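4.2 Recording your first demonstration by remote control

Now the fun part! With the Ollatico hand controller paired and the Skasia kitchen bench loaded, you can drive the simulated arm yourself and let the recorder learn from every move you make.

1. Open the Demonstrations panel and choose New Set. Give it a name you'll recognise later (ours is Stukumex, after the practice level it came from).

2. Set the wrist view as your main view and the bench view as the small inset. Swap them at any time with the V key.

3. Squeeze the trigger fully and let go, so the fingers open to their widest before you start recording.

4. Press Record, then steer until the item you want sits in the gap between the two fingers. Take your time, the recorder trims idle stretches for you.

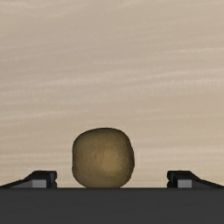
5. Lower the arm in small nudges and close the fingers gently. If the grip bar turns orange, ease off a touch and try again without stopping the recording. A recovered fumble makes a terrific demonstration!

6. Lift, carry, set down, open the fingers, back away. Press Record again to finish.

Note: Keep each demonstration under 464 frames. Longer ones are split in two, and the second half won't have a proper starting pose.

Caution: Don't change the controller's scale setting partway through a set. The Canpolat trainer reads all runs in a set at the same scale.

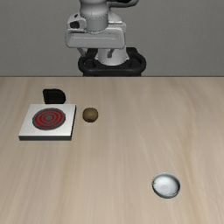 Variety is what makes a set really shine, so use Shuffle Layout after every 3 runs and enjoy the new puzzle it hands you. Look over the whole bench before you move. With the brown ball beside the stove and the white bowl over at the lower right, a transfer to the bowl has a lovely long stretch of clear wood to cross, and you can practise a smooth, unhurried carry.

7. Repeat until the counter reads 33. That's enough for a first training pass, and you'll already see the arm picking up your habits (good and bad). For a polished result, aim for 200.

8. Select Review Set and play each run back at double speed. Mark any you don't like with the red flag. Flagged runs stay on disk but are left out of training.

Go to 4.3 to start the trainer.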